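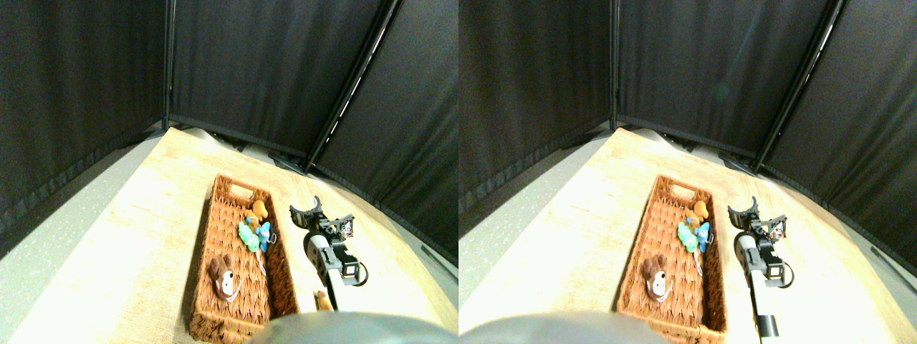 Manipulation Software Engineer (perception and planning)
Nowicki Robotics, Sultberg
Full time, on site. Reports to Hanna Baran.

We are hiring one engineer to work on the software that decides where a gripper should go, gets it there, and then admits whether it picked anything up. The last part is the one we trust least, and it's where you would spend most of your first months.

You have seen the videos. A robot clears a table, the music swells, and the caption says the model generalizes. We have made a video like that ourselves, and we know how many takes it needed. So please read this ad as a description of a job with a lot of unglamorous checking in it. If you want to announce breakthroughs, there are companies in town that pay better for that.

The team is 6 people. Ayantu Degefa runs planning and control. Ksawery Malinowski looks after cameras, calibration and the logging tools. Our stack is C++ for anything that has to be on time and Python for everything else, including a few things that should have been C++ by now. The task runner is called Funder and it is older than most of our opinions about it. You will be asked to fix it before you are allowed to replace it.

What you would work on 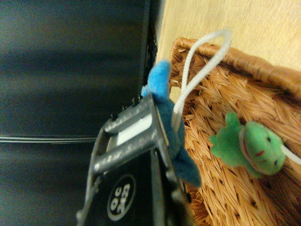 Grasp checking is the open problem. Our current check takes the jaw opening and the motor current and turns them into a single score, and the score is wrong often enough that Ayantu won't let it trigger anything on its own. Soft things are the worst. Plush flattens where the jaws bite, so the opening reads close to what you would get from something much thinner, and a strap loop lying across the rim of a basket is hardly there at all as far as the depth data goes. A learned classifier may help. We have tried two, and both were excellent on the data they were trained on. We would like you to find out why before we try a third.

You would also take over the replay tool, which plays back logged runs against new code. It has a habit of passing changes that later fail on the arm. We suspect timing. Ksawery suspects the transforms. Either of us could be wrong.

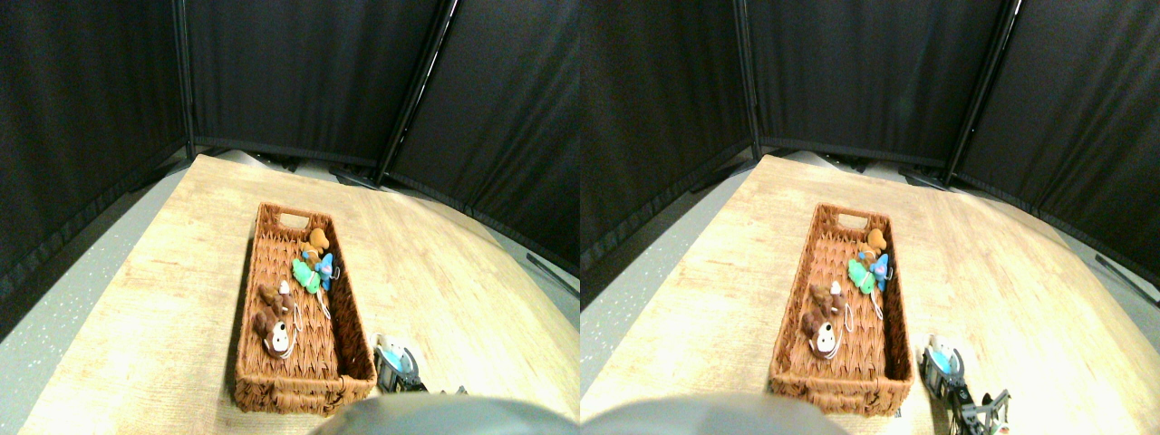 Planning comes next, and it is tied up with perception more than the diagrams suggest. The planner wants clean object boundaries and a clear approach, and the segmentation hands it blobs. Put a brown bear and a brown monkey together and ask how many objects there are; the answer can change between one camera view and the next. Push toys up against the side wall of a basket and half the textbook approaches now go through wicker. We don't need an elegant theory of clutter. We need a planner that picks a sensible target, gives up early when it has no good option, and writes down why it gave up.

What we are looking for

More than 2 years of work on robot software that ran on real hardware. Simulation experience counts, but on its own it won't be enough.
Solid C++ and readable Python.
A working knowledge of rigid transforms, camera calibration and motion planning, enough to tell when a library is giving you nonsense.
Some statistics. You should feel uneasy about a success rate taken from 10 trials.

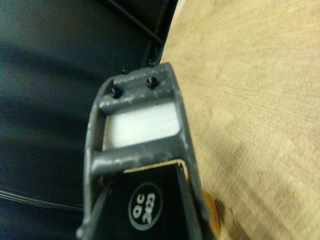 The habit of keeping bad results. We store failed runs next to the good ones, with the same labels, and nobody gets to delete an episode for looking odd.

A doctorate is fine. So is no degree. We don't care much which machine learning framework you prefer, and a long list of them on a resume makes us read more slowly.

How we hire

There is a short call with Hanna, then a paid afternoon at our Sultberg site. We will give you 7 logged runs and a grasp score for each, and ask which scores you believe. There is no trick ending. We have argued about a couple of them ourselves.

To apply, send a resume and one page on something you built that did worse on hardware than you had claimed it would - tell us how you found out and what you changed. Address it to Jolanta Domański. Please leave out the demo reel unless it is uncut. Applications close at the end of November, and everyone who writes will get an answer.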